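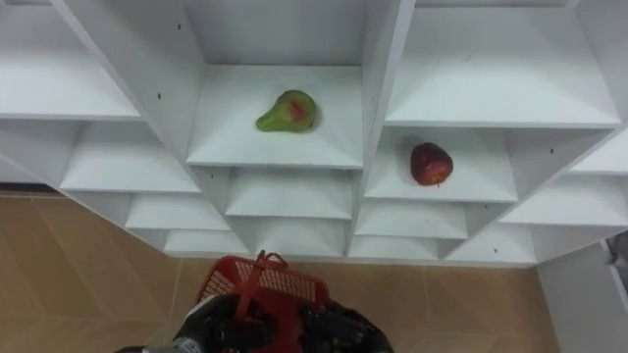

**To:** Drutemau Building Users list
**Subject:** Re: Use of the open shelving unit in the ground floor common area

Dear colleagues,

Thank you to those who responded to the earlier notice. The questions received by the Facilities Office are addressed in this message, and the text of the original notice is quoted where it is needed.

> The white open shelving unit formerly in the Mutiso reading room has been moved to the ground floor common area. It is intended for the short-term placement of shared items, including fruit and other food that does not require refrigeration. Units of the building are asked to state by the end of April whether they wish to have a compartment assigned to them.

Three units have requested an assigned compartment: Gurus, Flamine and the Mutiso reading room. Those requests are approved. Labels will be attached to the front edge of the compartments concerned, and no other unit needs to take any action. Compartments without a label remain open to everyone.

> Food may be left in any compartment of the upper tier. It should not be placed in the compartments nearest the floor.

Several readers asked whether this applies to whole fruit. It does. A pear or an apple may be set directly on the shelf in the upper part of the unit, including the central compartment and those to the right of it. Cut fruit, opened packages and anything in a liquid must be in a closed container. The compartments at floor level are reserved for nonfood items, as the floor is mopped each evening and the lower panels may be splashed.

One respondent proposed that the fruit be kept in a bowl. There is no objection to a bowl, provided that it fits fully inside the compartment and does not extend past the front edge. The office will not supply one. Pieces of fruit placed singly should be set back from the edge so that they do not roll out when the unit is bumped.

> Items remaining on the shelves after four working days will be removed.

This period has been reviewed. It will stay at four working days for nonfood items. For fruit, the period is reduced to three working days, and bruised or leaking fruit will be discarded at once. Persons leaving items are asked to add a slip of paper with the date. Slips may be laid under the item. Adhesive notes and tape should not be used on the panels, as the residue is difficult to remove from a white surface.

> The unit will be wiped down weekly by the cleaning service.

The cleaning service has confirmed that it will wipe empty compartments only. It will not lift or move items belonging to others. Units with an assigned compartment are therefore responsible for emptying it before the weekly cleaning or for wiping it themselves. A damp cloth and mild dish soap are sufficient. Scouring pads and bleach are not to be used.

A question was also raised concerning the small screw holes in the panels. They may be left as they are. A request to fill them has been entered under work order 585, with low priority, and further reports are not necessary. Hooks, brackets and additional fasteners may not be installed in the existing holes or elsewhere on the unit.

With respect to heavy items, the office has no load rating on record for this unit. Until one is obtained, boxes of paper, bottled water in quantity and bound volumes should be kept in the storage room. Members of the Mutiso reading room who had been using the unit for returned books are asked to use the cart beside the entrance.

Finally, it was suggested that a second unit be purchased. Many compartments are free at present, and the office does not plan to make a purchase this year. The matter may be raised again when the furniture budget is next discussed.

Replies to this message go to the full list. Requests concerning a single compartment should be sent to the Facilities Office directly.

Facilities Office
Drutemau Building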